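Grelwood Loadouts
README and data card

Hi, and welcome! Grelwood Loadouts is a collection of match records from Clundex, the squad shooter, put together by people who play far too much of it. If you have ever argued with a teammate over whether the Jultex carbine falls apart past medium range, you now have something to argue with. The set covers one full season, from the opening of the Grelwood map to the night the servers went down for the next patch.

What's in it

There are 1,565 matches, recorded by 224 players who agreed to share their post-match reports. Each match has one row in matches.csv and several rows in loadouts.csv, one for every time a player changed what they were carrying. The two files join on match_id.

matches.csv
match_id: text, unique
map: short map code, in lowercase
squad_size: 1, 2 or 3
placement: final placement, 1 is a win
length_s: match length in seconds
patch: the patch the match was played on, as shown on the title screen

loadouts.csv
match_id: text
player: random ID, stable across the whole set
t: seconds since the drop
slot: a or b
weapon: name from weapons.txt
optic: name or blank
tier: 1 to 5, the armor tier at that moment
zone: named area of the map, blank if between areas

Blank means blank. We didn't fill anything in. If optic is empty, the player had iron sights or the report lost the value, and sadly the report doesn't say which.

How it was collected

Clundex writes a plain text report to your own disk after every match, and it's wonderful! Most players never open it. Our little uploader reads that report, drops the chat and the friend list, swaps the account name for a random ID and sends the rest. Console players can't run the uploader, so everything in the set comes from PC.

Unai Villanueva wrote the first parser over a weekend in July and it has been patched so often that very little of that code is left. The bit that survives is the timestamp reader, and please be kind to it. It handles three different clock formats, one of which was only in the game for a single hotfix.

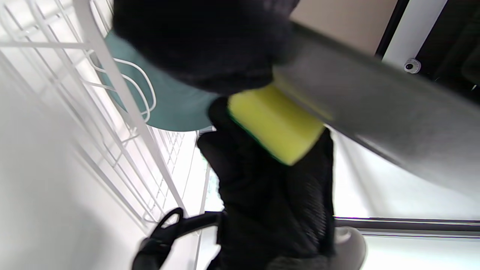 Reports from the first two patches wrote the drop time as local time and everything after it as server time. We fixed this by lining up the first ring closure, which always happens at the same point in a match. It works well, but t can be off by a second or two on those early rows. If you're studying opening fights, filter on patch and leave them out.

Weapon names

The names follow the English client. Players on other languages were mapped by hand through weapons.txt. The Šimek bow is spelled with its proper letter, so open the files as UTF-8 or you'll get something ugly in that column. We had a plain "Simek" version for a while and people ended up with two bows in their charts.

Charged and uncharged variants share one name. The charge state is not in the report at all, much as we'd love to have it.

Things to watch out for

The players are better than average. People who install an uploader for fun tend to play a lot, and you'll see it in the placements.

Solo matches are thin. There are 550 of them, and plenty come from the limited-time solo event, where armor started at tier 2.

The eastern marsh is missing from zone for one patch. The game renamed it internally and our table didn't know. Those rows are blank.

A weapon in a slot doesn't mean it was fired. People carry the bow around for whole matches because it looks great. Please don't read pick rate as strength!

Getting started

Unzip everything into one folder and run check.py first. It prints row counts and tells you if a file came down incomplete. After that, summary.py makes a table of weapons by armor tier, and it's short enough to read in one sitting if you want to see how the join works. Both need Python 3 and nothing else.

Sharing and removal

You're free to use the data for charts, videos, class projects, balance rants or anything else you like. Please link back here and say which version you used. Don't try to match random IDs to real accounts. If you contributed and want out, send your random ID through the issue tracker and your rows will be gone in the next version.

Coming next

Version 2 will add ring positions, which are already parsed and just need checking. We'd also like attachments other than optics. If you know where the report hides the stock and barrel values, open an issue, we would be thrilled to hear from you.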